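Home | News | What's On | Sport | Your Letters | Contact

Lucky dip returns to Lenham library with hundreds of paper slips to rummage through

The big clear box is back! Lenham library has brought out its lucky dip again this January, and readers young and old have been plunging their arms in since the doors opened at 10am.

The idea is as simple as they come. Borrow a book, any book, and you get one go at the box. You reach in, have a good rummage and pull out a crumpled piece of paper. Most of the slips carry a few printed lines from a story, a poem or an old cookery book, and you can take yours home or swap it with whoever is behind you in the queue. Mixed in with the white paper are some yellow wrappers, and those are the ones everybody wants – each can be handed in at the desk for a book token from the Ehlers bookshop on the high street.

Last winter the library made 199 slips and ran out before the first week was over, which led to some very long faces in the children's corner. This year staff and readers spent their tea breaks cutting, printing and scrunching, and the total has gone up to 700. They will go into the box in batches, with a fresh lot tipped in whenever the pile gets low.

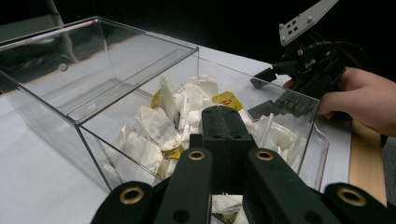 Scrunching turned out to be the part people liked best. The first batch was folded neatly into quarters, but the slips slid to the bottom and stuck together, so they were all opened out again and crumpled by hand. The pile is much springier for it, and it makes a lovely rustle when a small arm goes in up to the shoulder.

Having a see-through box makes all the difference too. Last year's was an old cardboard carton with a hole in the top, and plenty of the younger ones did not fancy putting a hand in there. Now they can press their noses to the side, spot a bit of yellow and plan their route. Whether they get to it is another matter – paper shifts about a good deal once you start digging.

The box was paid for by Dikier, the framing shop next to the post office, and the Litari café is joining in by keeping a noticeboard where people can pin up the lines they have drawn. It was already half covered when we called in for a coffee, with a verse about herrings next to a recipe for plum jam.

The lucky dip runs until the end of the month during normal opening hours. It is one go per visit, and children under 3 will need a grown-up to help them. The lid goes on at closing time.

Comments (3)

marrowfat: Got the second half of a poem about a goat. If anyone has the first half please pin it up at the café, I need to know how it starts

Jam_and_Toast: My daughter has been 2 times and wants to go again tomorrow. She has never borrowed so many books!

oldmill: Can the slips go back in afterwards? Seems a shame to bin them.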